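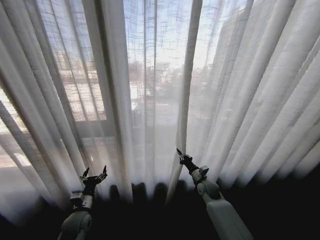

Prelteo Curtains, README

Last edited May 12, 2020

Hi! If you've opened this folder you probably want either the clips or the spreadsheet, so: clips are in the folder called pulls, the spreadsheet is curtains.csv, and everything else is me rambling about fabric. I've been keeping this set going for a while now and it has got bigger than my memory, hence the file.

What's in it

72 clips of sheer curtains being opened, closed, bunched up, straightened and generally fussed with, across 11 windows. One row in the spreadsheet per clip. Each clip starts with the curtains left however the last person left them (I got told off early on for tidying them first, and fair enough) and stops when the panels are where the row says they should be. There's a still or two beside most clips if you only want to know what the window looks like.

It's all sheers. No blockouts, no blinds, no Roman anything. I love a heavy lined curtain as much as the next person but they behave so differently that Éabha Sheehan and I agreed they'd need their own set, and then neither of us made one.

The columns

window: a short name. Mellitz is the high one over the city and most of the daytime clips come from there. Hester is the one with the stubborn track. Mac Carthaigh is the narrow one on the stairs, very few clips, sorry.

start and end: open, closed, part, or bunched. I use bunched when the fabric is gathered up in a clump of folds but still across some of the glass, and part when it hangs flat and simply stops short. People mix these two up constantly, me included.

overlap: yes if the panels cross over each other anywhere. With sheers you can nearly always tell by colour, as the doubled strip goes greyer than the rest when there's daylight behind it. At night you can't tell at all, so the night rows just say unknown.

light: day, dusk or night. I dropped "overcast" because a white curtain makes everything look overcast.

outside: free text, whatever's past the glass. More on this one below.

notes: the good stuff. Read the notes.

How we handle the fabric

Take a decent fold of it, not a pinch. A loose weave will pull a thread if you nip it between two points and drag, and then you've got a ladder in somebody's nice curtain and a very awkward email to write. Pull low and sideways and let the top catch up. If it doesn't catch up, stop! Go back a bit and try again. Hester snags near the middle of the track and two of its clips end there, marked unfinished. I've kept them in.

When closing, bring the left panel to the centre first, then the right over it. No deep reason, Cillian Noonan did the first lot that way and it's easier to compare if we all do the same. After that, run down the pleats to settle them. Some people leave this out and the rows say so.

Washing changes everything, by the way. The Mellitz sheers were washed in October and hung noticeably softer afterwards, so clips before and after have a w in the notes. Cool wash, gentle cycle, hang them back up damp. Please don't iron them.

The outside column

I nearly cut it. Then I started reading it back and it's the most useful thing here for working out how much a curtain hides. Through the sheers at Mellitz you get sky, low buildings gone to greyish smudges, a tall block behind the pleats. Past the window frame with nothing in the way it's a different city: the big pale beige rooftop with its metal railing, a long low building with a cream roof, something red along the front of it, tan towers further off, blue sky over the lot. I'd written "buildings" for both. Not my finest row.
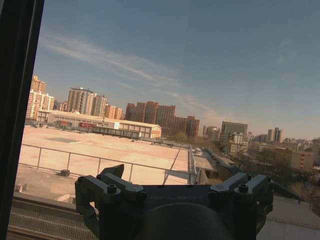 Adebayo Afolabi wrote back on the draft that free text was asking for trouble, and that I should split the column into what you can make out with the curtain drawn and what you can make out with it open, "otherwise you're only ever recording how bored you were at the time". He'd also like a fixed word for sky. I've done the split for Mellitz and will get to the others when I can, so for now the remaining windows have everything crammed into outside_open and a blank beside it. A blank means not looked at yet. It doesn't mean nothing was visible.

Known problems

The light column is my own guess for the early rows.

Mac Carthaigh has no closed to bunched clips at all. Diarmuid Coughlan has offered to do a batch.

I spelled grey both ways for months. Search for both.

The overlap column for Hester was filled in from the stills and I don't fully trust it. Check the clip if it matters to you.

Using it

Go ahead, just keep the notes column attached if you pass it along. Corrections go in corrections.txt, newest at the top, with the window name first so I can find the row.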